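Korkdale Chapter, Prollier Alumni Association
Venue safety check, annual reunion dinner
Checked 2 Jun 2019, hall empty, lights on

1. Exits
Main doors: OK. Both leaves open outward.
Side door to car park: OK after a shove. The hall manager says it sticks only in humid weather. It was not humid. Recheck on the night.
Kitchen door: counted as an exit on the hall's own plan. I would not count it. You have to get past the dish trolleys first.

2. Numbers
Posted limit: 70.
Bookings so far: 40, and we are told this will "easily double". We were told the same in January about the trivia night. If it does double, we are over the limit, and someone has to close the list.

3. Fire gear
Extinguishers: 2 on the wall, tags in date.
Fire blanket: bracket present, blanket missing. The hall manager believes it is "in a drawer". Not accepted. FAIL until it is back on the bracket.
Exit signs: 3, all lit. Battery backup not tested. We were asked to take their word for it.

4. Floors and access
Ramp: OK. Handrail firm.
Carpet join near the stage: lifting. Taped last year by our own chapter, and the tape has been painted over. FAIL.
Accessible toilet: stacked with chairs, same as last year. Must be cleared before doors open, and I want to see it cleared.

5. Food
Caterer: Ó Néill. Certificate sighted, current.
Allergy list: promised by email. Not received.
Urns: cords run across the walkway in the floor plan we were given. Move the table to the wall.

6. Power and sound
Stage outlets: OK, safety switch trips when tested.
Extension leads: one with a cracked plug, binned on the spot.
Class photo slide show: the plan is to run it from the chapter's old desktop computer. I have asked for a tag on the power lead and have been told it "has always been fine".

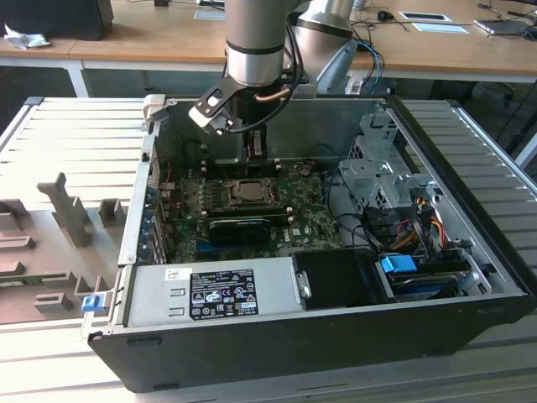
Projector: hired from Usska. Stand wobbles at full height. Use it low or put it on a table.

7. Parking and after dark
Car park lights: not checked, it was daylight. The hall says they are on a timer. Which timer, set by whom, could not be answered.
Kerb at the entry: needs fresh paint. Council's job, apparently.

Result: conditional pass. Items 3 and 4 to be fixed and looked at again before any more tickets are sold. A phone call saying they are fixed does not count.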